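Three days in Jendemmont, and the walk up to Tellitz

We got into Jendemmont in October, on the last bus of the evening, and the driver dropped us at the wrong end of town. It's a long main street with a river at one side, so you can't get very lost, but we did walk the whole length of it with our packs on before we found the guesthouse. Cremilda Bragança runs it with her sister. She had left soup on the stove and a note with the wifi password, and we didn't meet her until breakfast.

The reason we'd come was the track up to the hut at Tellitz. It starts behind the church in Jendemmont and climbs through beech forest for the first couple of hours, then comes out on open grass. The hut sits at 2436 metres. I'd read that most people take 6 hours going up and that turned out to be right for us, with a long lunch stop by the second bridge. The signs are good as far as the tree line. After that you follow paint marks on the rocks, and some of them have faded to a sort of pale pink that's hard to pick out when the sun is low.

There's water at both bridges and none after that, so fill up at the second one. I carried two litres and finished it just short of the hut.

Tellitz sleeps 8 in the one room, on a shared platform. There were five of us that night. You need to book at the shop in Jendemmont before you go up, and pay there too, in cash. Dinner was lentils and bread. It got cold once the sun went and I wore my beanie to bed.
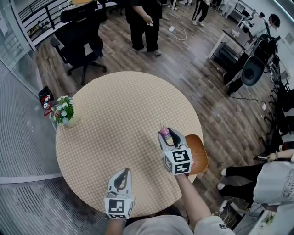

Flowers on the table, and a little bottle with a pink cap.

Coming down we took the other side of the ridge to Heria, which is a smaller village and has fewer places to stay. The path is steeper and there's a section of loose stone near the top where I was glad of my poles. My partner's knees were sore by the end of it and we spent the afternoon sitting by the fountain. Adel Lahlou has a minivan and drives walkers back around to Jendemmont if you ring him the night before. He was on time and it saved us a long wait for the bus. He also told us the track is usually closed by snow from the middle of November.

On our last day we didn't do much. The bakery opens at seven and had sold out of the walnut rolls when we got there at half past eight. We had coffee at Radwan, the café next to the post office, and then walked along the river for a while. There's a small museum of farm tools that was shut. The lookout is 300 steps up from the car park, according to the sign at the bottom, and the view back towards the ridge is worth the climb on a clear morning.

A few practical things. The only bank machine in Jendemmont was out of order for most of our stay, so bring cash with you. Phone reception is fine in town and gone by the first bridge. The shop has gas canisters but only the screw-on kind. The bus out leaves from the river end of the main street, beside the fuel station, and you buy the ticket on board.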